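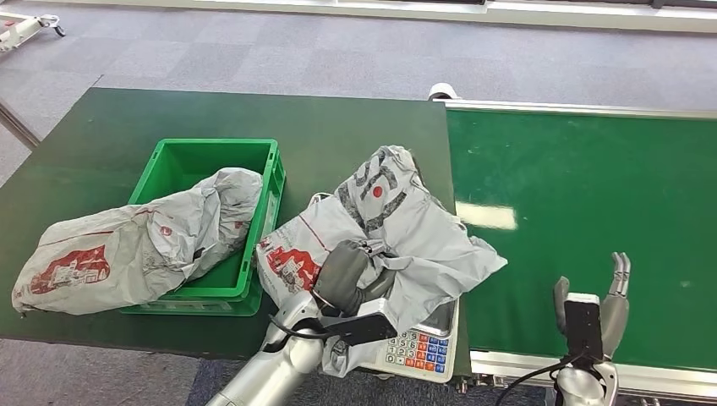

Weighing and Packing Light Goods in Plastic Bags: Bench Notes

These notes cover a small packing bench with a counting or price scale, a shallow steel tray and a supply of thin plastic bags. They apply equally to a garage workshop sorting screws, a kitchen dividing bulk rice, or a stall making up bags of dried fruit. The methods were worked out at the Tkachuk packing room and have been adjusted since for home benches. Text by Ostap Panasiuk.

Setting the scale

Place the scale at the front edge of the table, keypad toward the operator. A scale pushed to the back makes the operator lean, and a sleeve resting on the platform will add weight to the reading. Leave a hand's width of clear table on each side.

Level the scale before first use and again whenever it is moved. Most bench models have four screw feet and a bubble. Turn the feet until the bubble is centered, then press down on each corner in turn. If the body rocks, one foot is not touching.

Switch on with the platform empty and wait for zero. Allow ten minutes of warm-up in a heated room. In an unheated garage in December, allow half an hour, and keep the scale out of line with a fan heater.

Zero and tare

The two keys do different jobs. Zero corrects a small drift on an empty platform. Tare subtracts a container. Using zero to remove a container works on some models up to a small limit and fails above it, usually with an error code.

Order of work:

1. Clear the platform and press zero.
2. Set down the container or bag that will hold the goods.
3. Wait for the stable mark on the display, then press tare.
4. Add the goods and read the net weight.
5. Remove everything. The display should show the container weight as a negative figure. Write this figure down once per batch. If it changes, something has stuck to the platform.

The kitchen bench scale used for these notes has a capacity of 4000 g. A steel bowl of 118 g comes off that total, so the largest net load is 3882 g. Capacity includes the tare on nearly every scale sold for home use.

Bags on the platform

A thin bag is the most common source of a bad reading. It weighs little, but it spreads. When a loose fold comes down past the platform and touches the table, the table carries part of the load and the scale reads low. When it is trapped between platform and housing, the reading may stick at one value and refuse to return to zero.

Gather the loose plastic upward into a peak over the goods before reading. Twist it once if it will not stay. Check all four sides, and the far side in particular. With large bags, put a rigid box on the platform, tare it, and drop the bag inside so that nothing hangs over.

Moving air also acts on an open bag. Close it or press it down before taking a reading to the gram.

Using a steel tray

For parts, dry beans, seed and anything else that rolls, weigh into a tray first and bag afterward. A raised rim keeps the goods on the tray when it is tipped. Pressed ribs stiffen a thin base and limit flexing when the tray is lifted by one end.

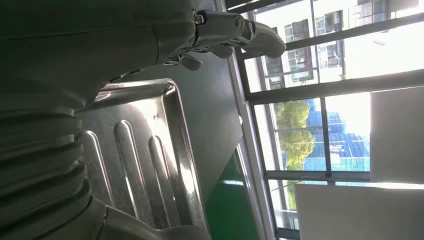 Stainless tray with raised rim and pressed ribs, on a dark tabletop.

Ribs have one drawback. Fine powder collects along their sides and has to be brushed out. Use a flat tray or a bowl for flour, salt and ground spice. A tray with holes punched in it should be kept for parts and large pieces.

Pour from a corner. Bring two fingers to the sides of the corner as a guide, and set the mouth of the bag directly under it. Tip slowly until the first pieces move, then hold that angle.

Wash stainless steel with warm water and dish soap, rinse, and dry with a cloth. Scratches do no harm to a parts tray. Smudges from handling come off with a little white vinegar on a damp cloth. Do not use steel wool.

Do not check a tray for cleanliness under strong window light alone. Glare along the rim hides residue. Turn the tray a quarter turn and look again.

Crates for bags

Keep bags in an open plastic crate beside the scale, on the side of the hand that does not do the weighing. A crate with ribbed sides is easy to grip and stiff enough to stack. The sizes sold under the Lultus and Drorevton names both fit a standard bench with space left over.

Bags stuffed in by the handful will fill a crate quickly and hang over the edge, where they catch on sleeves. To get more into the same crate:

Lay the bag flat and push the air out from the closed end toward the mouth.
Fold in thirds lengthwise.
Fold in half across, then in half again.
Stand the folded bags upright in a row, folded edge up.

A crate that took 18 crumpled bags holds over twice that number folded. Printed bags should go in with the print facing the same way. It saves turning each one when they are filled.

Opening and handling thin plastic

Thin sheet clings to itself. Rub the mouth between thumb and forefinger with the two sides sliding in opposite directions. A slightly damp sponge in a saucer at the edge of the bench is useful when the air is dry. Keep the sponge off the scale.

Pick up a filled bag by a bunched handful of the neck. A pinch at one point puts all the strain on a small area, and thin plastic stretches there first.
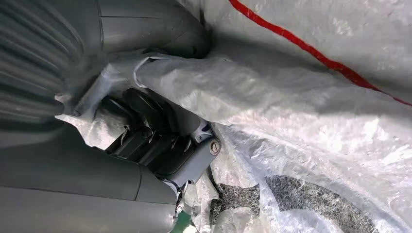 Closing the bag

Leave about a third of the bag empty above the goods. Press out the air, twist the neck three full turns, and tie or clip. For parts that will be opened often, use a clip. For food going into a cupboard, fold the twisted neck over once and clip across the fold.

Double-bag anything with corners. Turn the inner bag neck down inside the outer one.

Label after closing. Write the contents and net weight on a strip of tape and apply it to a flat area below the neck. Hollance freezer tape holds well on plastic; ordinary masking tape lifts within weeks.

End-of-session checks

Lift the platform if it is removable and clear any scraps beneath it. Wipe the keypad with a dry cloth only. Check the scale against a known weight every 8 sessions and record the result. Store it with nothing on the platform, including empty bags.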